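Getting a Decent Grape Grip Out of the Cevo Hand Kit
Filed under: Hands-on, Kits
Posted 22 Jun 2021

The Cevo two-hand kit arrives in a very nice box with a very thin manual. The manual covers unpacking in four pages and gripping in one, and the one page is mostly a warning about your thumbs. So this is the page I wanted when I started, written for anyone who has paid the $1564 and now owns a robot that can make a fist.

I use grapes as my test load. A block of foam will forgive anything. A bunch of grapes squashes, swings, sheds and changes shape while you hold it, and afterward you get to eat the evidence.

What you need

The Cevo kit, both hands, firmware up to date
The fabric covers (sold separately, naturally)
Koditz Bench, the free version will do
A bunch of grapes, firm ones
A towel

Step 1. Put the covers on before you calibrate

The covers add drag at the knuckles. If you calibrate bare and dress the hand afterward, every closing value you saved is wrong, and you will spend an evening blaming the motors. Pull the fabric well back from the fingertips and work each finger through its full travel by hand with the power off. If it bunches at the wrist, leave it. If it bunches at a joint, start over.

Step 2. Zero the fingers, then the thumb

In Koditz Bench, open the Hands tab and pick Zero All. It does not zero all. It zeroes the fingers and leaves the thumb where it was, so run Zero Thumb right after it. Do this for each side. The left and right panels look identical apart from one small letter, and I have tuned the wrong hand more often than I care to put in writing.

Step 3. Set the closing limit

The factory limit is 984, which is fine for a drill handle and murder on fruit. I run the fingers at 724 and keep the thumb on the same number. Save it as a new profile. If you overwrite Default, the next firmware update will helpfully put it back.

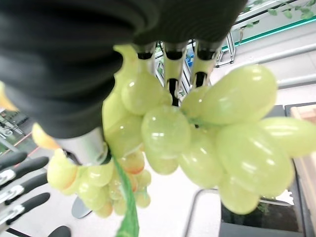

Come in from above with the fingers pointing down and bring the thumb across last. You want pressure spread over several grapes, with the stem somewhere inside the grip. Closing on a single grape tests the grape. Keep the closing speed on Slow until you have five good lifts in a row, then put it on Medium and watch two of your five turn out to have been luck.

Step 4. Lift, stop, listen

Raise the arm a hand's width and hold it there. The motors should hum and then settle. If they keep hunting, with a little tick every second, the grip is too loose and the controller is trying to fix it by worrying. Raise the limit by small steps until the ticking quits.

Before you go any higher, look for loops of cable that could catch on something. Cevo's clips are good, but the kit includes 2 per arm and you will want more. Any hardware store has them for less than Cevo charges for the shipping.

Step 5. Try it by the stem

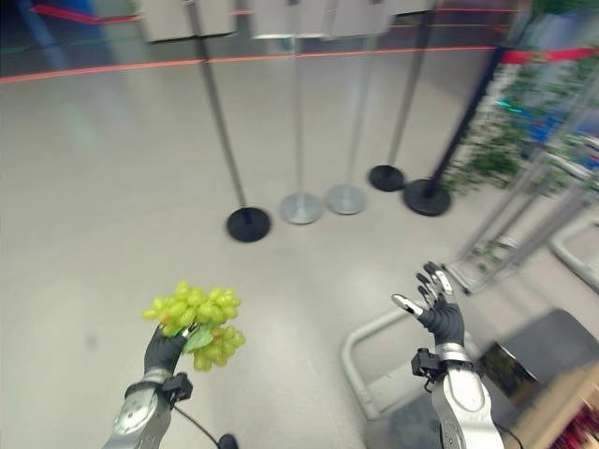

A stem grip needs less force and a lot more patience. Aim the wrist so the bunch hangs where you want it before closing, as any twist afterward gets passed straight on to the fruit. Switch off Mirror Mode too. It is on by default, and it will have the idle hand copying the busy one, clutching at the air with great conviction.

Is it worth the money?

I tried the same routine on the Grasso starter hand, which costs less and feels it. The Grasso closes faster and drops things faster. The Nukex set has better software than either, but at my last check the covers were on back order until July, and I would not run it bare near juice.

The Cevo is the one I kept. Its manual is a disgrace, its menus lie to you in small ways, and once the limits are set it will hold a bunch of grapes for as long as you can stand there watching it. Wash the covers cold and dry them flat. I put mine in the dryer once, and they would now fit a raccoon.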